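Home Blog Our Flat Kitchen Archive Contact

Buying a wardrobe when the ceiling is low

28 February 2026

We moved to Hesomberg in October, and until last week our clothes were living in moving boxes. I want to write down how we bought the wardrobe, partly for my sister who must buy one too, and partly so I remember it if we move again.

The bedroom is under the roof. The straight wall is 2610 mm long, and I was happy when I measured it, thinking we could take almost any model. Then I measured the height. On the left side it is good, but near the window the ceiling comes down, and there a normal wardrobe would not stand. So the length of the wall did not help us so much. My advice is to measure the height at three places before you fall in love with something in a shop.

First we went to Bralitz, the big furniture store near the highway. They have very nice bedroom sets, with bed, dresser and two night tables in the same color. The seller was patient, but she wanted to sell the whole set, and we needed only the wardrobe. The one my husband liked was 3000 mm long with sliding doors. I told him three times that it was longer than the wall. He still took the catalog home.

The second shop was Pathirana, which makes furniture to order. They came to our home and drew a plan with a slanted side, and I must say it was beautiful. The price was 3680 with delivery and assembly. We thought about it for two weeks. It is a fair price for this kind of work, but we rent the apartment, and a wardrobe with a slanted side can live only in one room in the world.
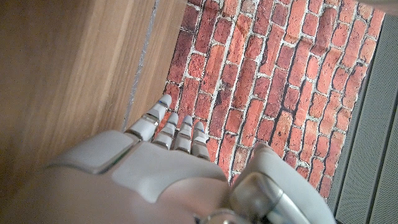

What we bought at the end

In the end we took two narrow wardrobes from Banitz, each with one long door and one drawer at the bottom. They are 2000 mm high, so both fit under the higher part of the ceiling. In the low corner we put the old chest of drawers from my parents, and it looks as if it was always there. The color is called "washed oak" and is a little more gray than on the website -- I ordered a sample before, but I looked at it only in the evening, under the lamp. Please look at your sample in the morning also.

Assembly took us one Sunday and a part of Monday. The back panel comes folded, and you must put it in before you fix the top. We did it in the wrong order with the first one and had to open it again. The second was much faster.

I am content with the drawers, they close softly and do not smell of glue. The handles I do not like so much, they are thin and catch on my sweater. I will change them in spring, maybe to leather ones, if I find some with the same distance between the holes.

The mirror is still standing on the floor in the hallway. We cannot agree on which wall it goes.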